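Hey, and welcome! This is the notes-and-data repo for my Tekum hunting in Plornlow, the cave area you open up after the second ferry ride. If you don't play Gadness (you should, it's great!), a Tekum is the little horned thing that runs away on its first turn, and the golden version is the one everybody wants. I've logged 1390 encounters so far and put them all in one file so you can check my math or make your own charts.

## What's in the folder

- `encounters.csv` — one row per Tekum I met
- `routes.md` — my walking loops, with which ladder to take
- `golden.md` — notes on the golden ones only, with way too many exclamation marks

## Columns

| Column | What it means |
|---|---|
| `run` | which play session the row belongs to |
| `floor` | cave floor, top floor is 1 |
| `lure` | `yes` if a Baert berry was active |
| `chain` | how many Tekum in a row without leaving the floor |
| `golden` | `yes` or `no` |
| `fled` | `yes` if it got away before I could throw anything |

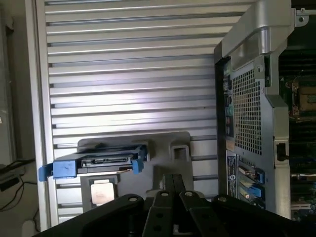 Chains are the part people ask me about the most, so let me explain how I count them. A chain goes up by one every time you meet a Tekum and it ends when you leave the floor, meet something else, or save and quit. Saving and quitting got me twice before I figured it out (ouch). I keep the save files and the log backed up on a separate drive. Please do back up before a long chain! My best one is 210, and I would have cried if I'd lost the rows for it.

## How I hunt

I start on floor 5, eat a Baert berry at the bottom of the ladder, and walk the loop clockwise. The berry lasts 80 steps. When it wears off I stand still, eat the next one, and keep going — if you take even a few steps without it you can run into a bat, and there goes the chain. Lead with something fast that knows a trapping move. Sleep works too, but Tekum wakes up early a lot and then it's gone.

Siham El Khatib sent me the counterclockwise version of the loop, which has fewer corners and is easier on the thumbs. It's in `routes.md` under her name. Thank you Siham!! 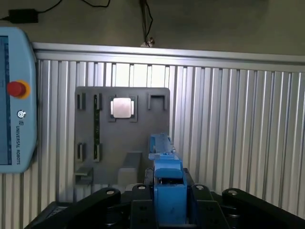

*Bright blue part held in a black gripper over a ribbed aluminum table.*

## Stuff to know before you use the numbers

- Everything is from one player (me) on one save, so please don't treat it as the official odds.
- The early runs have a blank `lure` column. I wasn't writing it down yet, and I'd rather leave it empty than guess.
- Floors 1 and 2 barely show up. I got bored of them fast.
- The November update moved a ladder on floor 3, so older loops there won't match your map.
- A Tekum that fled on the first turn still counts toward the chain. I know some guides say it doesn't, but it always has for me.

## Sending me your rows

Yes please! Use the same columns, put your player name in the file name, and open a pull request. If you're not comfortable with that, just paste the rows into an issue and I'll add them. Losing streaks are welcome too, the boring rows matter as much as the golden ones.

Last updated 5 August 2024. Free to use for anything, just link back here if you post a chart.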